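The Drawer of Things That Belong to Other Things

Sat 20 December

We moved to Cleltwood in August, and I packed the kitchen drawer by tipping it into a box. I have just unpacked it the same way, in reverse. In between it sat in the hall for four months with JIMSTEAD written on the side, that being the name of our old street and no help to anyone.

I had a plan for this drawer. I was going to be ruthless. Then I picked up a key, and I thought, well, that's a key, it must open something, and I put it back. The same went for the next one, and for a charger for a phone I last owned when phones had buttons.

The trouble is the one time it worked. Years ago I threw out a little plastic foot, and two days later the Standent dryer began walking across the laundry room. A new foot cost $87, plus shipping. I have kept every scrap of plastic since, and not one has been wanted by anything. I figure I'm owed.

My wife says to take the lot to D'Amico Hardware, where they keep a bin of odd parts by the register and let you dig. I went last Saturday to drop off a bag. I came home with the bag, and also a very nice brass hook.

So the drawer is full again. It sticks a bit when you open it, and there is a spoon in there somewhere that we could use. I've put the rest of the screws in a jam jar, which feels like progress, and the jar is on top of the fridge, where the last jar was.

If you are missing a lid, write to me. I may have it.

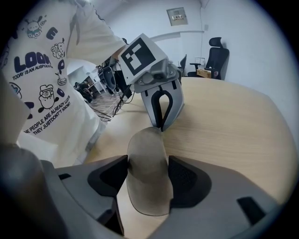

Page 5 of 237

Older posts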